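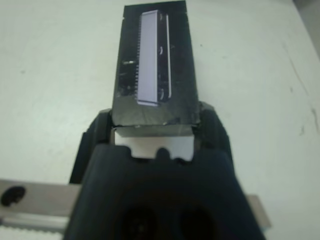 What should you do with an old phone before it goes back in its box? Sign out of every account, take the SIM and memory card out, wipe it from the settings menu, and turn it all the way off.

Filed under: Home / Sorting / Diary

We use cookies to remember your preferences and see which pages get read. Accept all or manage settings.

March 2021. Boxes day.

Up early, coffee, no breakfast. Said I would do the electronics before lunch and do it properly this time, meaning every single thing back in the box it came in or out of the house. The white table cleared of mail last night so no excuse. Most of the mail is now on the stairs but that is a different job.

Started with phones. Dumb place to start. They take forever. The old Clondia had 19 percent on it when I found the charger and then of course wanted an update before it would let me sign out of anything. Left it sulking on the windowsill and did boxes instead.

I like phone boxes, always have. That slow lid. Kept every one since I moved to Plurnovitz and a few from before, all on top of the wardrobe, and half of them have the wrong thing in them. Opened one that said nothing on the outside and got a bag of curtain hooks. Opened another, three SIM pins and a dried up pen. Who does this. Me.

Rule for today, wrote it on the back of an envelope: thing in the tray, tray in the box, lid on, name on the lid in pencil. Then it goes on the left pile (sell), or the right pile (keep). No third pile. There was a third pile by ten o'clock.
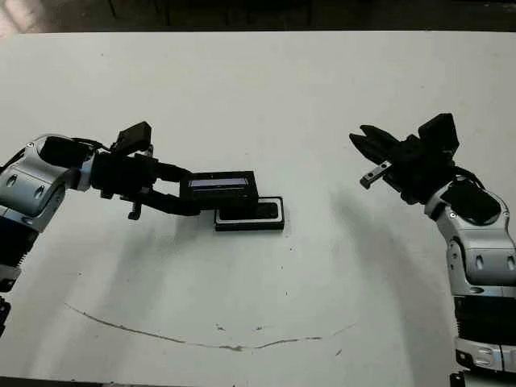
Trays are the fiddly part. You would think a tray is a tray but they all want the thing at their own angle, and if one corner rides up even a bit the lid sits crooked and drives me crazy for ever. Low rim, so you have to come down nearly flat and then let go. I keep wanting to push. Pushing is wrong, go straight down and if it doesn't want to go, lift and try again. Did one over and over till it sat right. Stupid amount of satisfaction.

Lint in the corners of the trays too. Dry paintbrush gets it out, the half inch one from the hall closet. Do NOT use a wet cloth on the cardboard ones, learned that in September with the camera box, the whole bottom came up in a bubble and it still smells like a cellar.

Azra called in the middle of it. Azra Stojanovska, not work Azra. Wants to know am I coming Saturday-ish, she never says a day straight out, and do I still have her adapter. I do not have her adapter. Found her adapter twenty minutes later in the curtain hook box. Texted her. She sent back one thumb.

She also says Schmieder will take old phones over the counter now, the one on Konemgate next to the dry cleaner, and they pay better if it comes in the box with the tray and the little paper sleeve. Offered her 100 dollars for hers, boxed. Without the box it was hardly worth the bus fare. So all those years of hoarding boxes on the wardrobe, thank you very much. Going to be insufferable about it.

Went and looked for the paper sleeves. Have some. Have one with a shopping list on it (leeks, bulbs, stamps).

Back to the Clondia. Updated. Then it tells me there are 3,000 photos on it not backed up anywhere, would I like to continue. No I would not like to continue! Sat on the floor and scrolled. Most of it is the old kitchen from every side when we were fighting with the landlord about the damp. Mom's birthday with the bad cake. A whole lot of parking spots so I would know where I left the car. Somebody's dog, no idea. Plugged it into the laptop and let it copy. The bar went across so slow I washed the coffee pot and the filter thing and came back and it had hardly moved.

Should have done this one at a time over the winter like Bernd said. Bernd Strobel did his whole apartment a drawer a night. Well. Bernd has drawers.

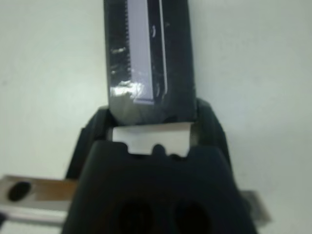 Plastic film, there's another one. Do I take it off or leave it on. Some of the stuff I never peeled, years of use with the film still hanging on, all wrinkled up and shining at you under the lamp, and I got so used to it I stopped seeing it. Took it off the radio and it looked brand new for one second and then I saw the thumbprint stuck under there since forever. Alcohol wipe. Mostly gone.

Decision: film stays on anything going to Schmieder, let them decide. Comes off anything I'm keeping. Wrote it on the envelope under the first rule. Running out of envelope.

Also tape residue. The roll of cheap clear tape I had back then turned to glue on everything it touched. Cooking oil on a cotton pad, leave it, wipe it, then soap. Not near any openings obviously. Did the lid of the router box that way and it left a dark patch so maybe not on cardboard either. Everything bad happens to cardboard.

Lunch standing up. Cheese and the end of the bread. Crumbs on the table so had to wipe the whole thing down before I could put anything glossy on it again. The table has a long mark on it that does not come off, tried baking soda, tried the eraser sponge, going to live with it. It was cheap and it's flat and it's big enough to lay out a box and a lid and a tray next to each other, that is all I ask from a table.

Afternoon went better. Got into a rhythm. Box, tray, thing, lid. Pencil. Pile. Radio on low, the program about hedges. The calculator has its own box, had forgotten that! The calculator still works too. Keep pile.
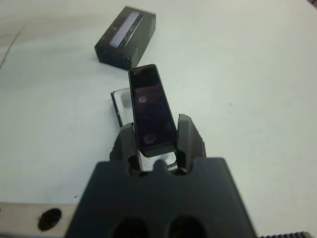 Fingerprints. Last thing before the lid goes on, always, and then you have to hold it by the long sides so you don't put new ones on. I forget every time. Wipe, admire, thumb right in the middle, wipe again. Dark glass shows everything, the lamp, the window, my nose. Moved the lamp to the other end of the table and it was worse so moved it back.

Copy finished while I was on the router cables. Checked a few pictures opened, they did, checked a few more from the middle becuase last time it was the middle that was missing. Laptop says 3,000 on that side as well so fine, good, matches. Signed out. Wiped it. Asked me if I was sure, then asked again, then went dark and came up saying hello in languages. Felt a bit mean about it. That phone came through two moves and the whole thing with the landlord.

Off. Tray. Lid.

Sell pile is taller than I thought it would be. Keep pile is also taller than I thought it would be. Third pile: one charger that fits nothing, a battery door, foreign coins, the memory card I can't read and don't dare throw out. Put it all in the curtain hook box and put the curtain hooks in a sandwich bag. Yes I know.

Tommorow: call Schmieder first and ask do they want an appointment, Azra says no but Azra went in at opening. Bag with a flat bottom, so the boxes don't slide. Take ID. Ask if they want chargers too or if that's the dump. Buy new pencil, buy envelopes. Adapter to Azra, it is hanging on the door handle so I can't miss it.

Wardrobe top is clear except for the dust. Need the step stool for that and the step stool is under the coats. Back hurts. Soup, bed. Mail still on the stairs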